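Section 2. Planning and ordering your bench cell

2.1 Before you start

Complete this section before you place an order. Most delays reported to the Greneta support desk come from a missing table part or a tool shaft that does not suit the wrist. The arm itself has the longest delivery time, so confirm everything that bolts to it or sits under it first.

You will need:
a floor plan of the room
the mains rating of the nearest socket
the name of the person who can approve spending
the planning sheet from the back of this manual

2.2 Working out what to buy

1. Write down the task in one sentence. "Move small blocks from one part of a board to another" is enough. If you cannot fit it in one sentence, plan two cells.

2. Measure the largest and smallest parts the arm will handle. Enter both on line A of the planning sheet.

3. Choose the table. The perforated top is the standard option and takes bolts at any hole. Allow 60 cm of clear floor on every side where a person will stand or walk.

4. Choose the work surface. A wooden board is acceptable for light parts. Order a spare if you expect to drill or mark it.

5. Choose the tool shaft. The price list gives shafts by length and by collar type. Check that the collar on your quotation matches the collar on the wrist. Collars from the older Bomus range do not fit.

6. Add test parts. Pick several shapes and colours, and include some that are awkward to approach, such as stars and crosses. Parts made on a 3D printer are suitable and should be costed as material only.

Note: Do not buy a second tool shaft until the first has been in use for a month. Enter it as a reserve item on line F.

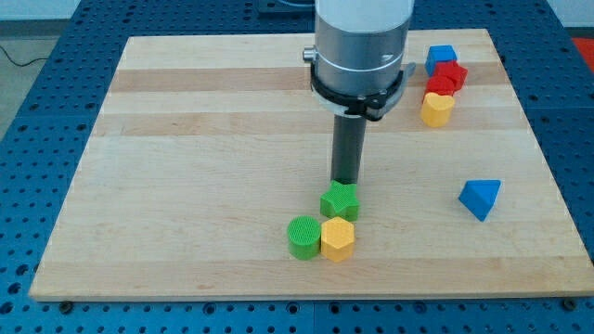
Fig. 2-1. Tool shaft lowered behind the green star, with blocks of other shapes on the board.

2.3 Checking clearance

7. Lay out the test parts on the board as they will be used. Group some closely and stand at least one apart.

8. Mark the space the wrist, collar and shaft will take up when lowered. The wrist is much wider than the shaft. A part that the tip can reach may still be too close to a tall neighbour.

9. If the latch on the collar will face a wall or cabinet, move the table. You must be able to open the latch by hand.

CAUTION: Switch off and isolate the arm before you put a hand or a ruler on the board.

10. Plan a route for each cable. Cables that cross a walkway need a cover, which is not included in the table kit. Order covers by the metre.

2.4 Setting the budget

11. Copy the quoted prices to lines B to E: arm, table, tool shaft, board and fixings.

12. Enter delivery and lifting on line G. The arm and table are shipped separately, so expect two delivery charges. Sites without a goods lift should ask Jidbridge for a written price before ordering.

13. Enter training on line H. The basic course covers two people. Further places are charged singly.

14. Enter yearly service on line J. The first visit is included if the cell is registered within 49 days of delivery. After that it is charged at the normal rate.

15. Add the lines and have the total signed.

Note: Board fixings are sold in bags and are not supplied with the board. Check the bolt length against the thickness of both the board and the table top.

2.5 Placing the order

16. Send the signed sheet and floor plan to your sales contact. For new sites this is Esi Sowah. For sites adding to an existing cell, write to Mawuli Tetteh and quote the serial number of the first arm.

17. Wait for the order confirmation. Compare the collar type with line D. Changes are free until the arm leaves the warehouse.

18. Book the installation visit. Saturday visits are available at a higher rate. Orders meant for use at the start of the autumn term should be confirmed well before September.

Keep a copy of the planning sheet with the cell. The installer will ask for it at the start of Section 3.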